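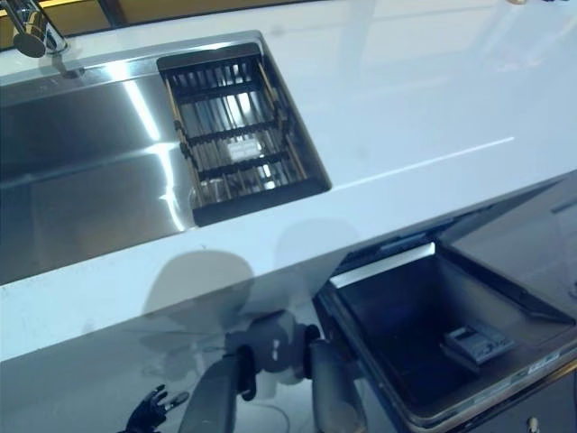
Kitchen project at Dorkmont House – progress report, January

Dear Marit,

You asked for something short and you know me, so I'll do my best! I've put the main bits first and the grumbles after, and the money is near the end where you like it.

The big news is that the shared kitchen is in use again. We opened it at seven in the morning so the early risers could get their tea, and by the time I came down there was already a pan soaking, so I think we can say people have moved back in. We have 31 residents across the two floors at the moment and most of them had been managing with the little kettle corner on the landing since the old worktop came out. They were very patient. Well, most of them were.

The worktop itself is the white one from the Skoston range, the glossy finish, which you'll remember we went back and forth over. I was the one who wanted the speckled grey and I'm happy to say I was wrong. The room gets very little daylight in winter and the white throws back whatever there is. It wipes down easily too – a damp cloth and a dry one after, and it comes up lovely. The front edge is rounded, as we asked, so there's no sharp corner for anyone to catch a hip on when it gets crowded at dinner time.

The sink is a single big stainless steel basin, flat at the bottom and with straight sides. Volodymyr Shevchuk, who fitted it, wanted us to take the one and a half bowl version and I can see his point, but we measured up the big stockpot and the large oven trays before we ordered and they'd never have gone in. Now they do. The soup group on the ground floor did their first full batch last week and Volodymyr came by to check the waste pipe at the same time, so he got a bowl of leek and potato for his trouble.

What's made the most difference, though, is the smallest thing on the list, and that's the dish rack. It's the dark one with the rods, and it sits across the basin at the right-hand end, so the drips go straight down into the sink. If you remember the old arrangement, we had two plastic drainers side by side on the worktop, always full, always sitting in a puddle, and the puddle is what got under the edging and ruined the chipboard in the first place. With the rack over the sink the whole stretch of worktop to the right stays free, and people are using it to chop and roll out and so on. Ebbe Nordin made flatbreads there on the second evening and got flour as far as the hallway.

I'll admit there's a bit of a knack to it. Small things get put down in the basin and then the rack goes over the top of them, and off everyone goes to bed. A glass, a spoon, somebody's lid. I've asked people to lift the rack out last thing at night and have a look underneath, and I've put that on the rota sheet as a job of its own, between wiping the hob and taking the bins down. It gets done on perhaps half the evenings. I'll keep nagging.

The rota has been redone from scratch. The old one went by room number, which meant the same people always got the weekends, and there'd been bad feeling over it since the summer. Ferenc Kerekes drew up a new one that rolls forward a place each week and he's laminated it, so I think he means business. Each turn is meant to take 20 minutes after the evening meal. The wording for the sink goes like this:

Empty the rack and put everything away, even if it isn't yours.
Lift the rack and clear the basin.
Rinse round with hot water, then wipe the steel and the tap.
Dry the worktop, right back to the wall.
No scouring powder on the white, please. Washing-up liquid only.

That last line is there after somebody went at a tea stain with the green side of a scourer. There's a dull patch by the bread bin now, the size of a saucer. Holger Midtbø thinks it'll polish out and he's bringing some paste to try on it. If it doesn't, we'll put the toaster there.

Now, the things that aren't finished. The cupboard doors from Kristiansen came with the hinges on the wrong side for the tall unit, and the replacements are due before the end of the month. Until then the tall unit is open shelving and we're all getting to know each other's cereal. The extractor is in but needs its outside cover. And we still haven't settled the bin question – I'd like four separate ones under the counter, Holger says there's only space for three, and we've both been in there with a tape measure and got different answers.

On the money, then. The Dastell grant covered the worktop, the sink and the fitting, all as budgeted. Out of the small equipment line we've bought the rack, new tea towels, the laminated signs and a decent set of chopping boards, and there is 1324 kroner left in it. I'd like your say-so to spend that on a second rack, the same kind, for the upstairs kitchen. Their sink is narrower so I'd measure it first, but they've seen ours and they're jealous, and their drainer is going the same way as our old ones did. Could you let me know by email? I'd rather ask now than send you a receipt and an apology.

For the next report I'll have the doors up, I hope, and the result of Holger's polishing. I also want to ask the residents properly how it's going, on paper, as the ones who talk to me in the corridor tend to be the ones with a complaint about the fridge.

Come and have a coffee when you're next over this way. After four is best, when the kitchen's quiet and there's usually some cake left.

All the best, and thank you again from everybody here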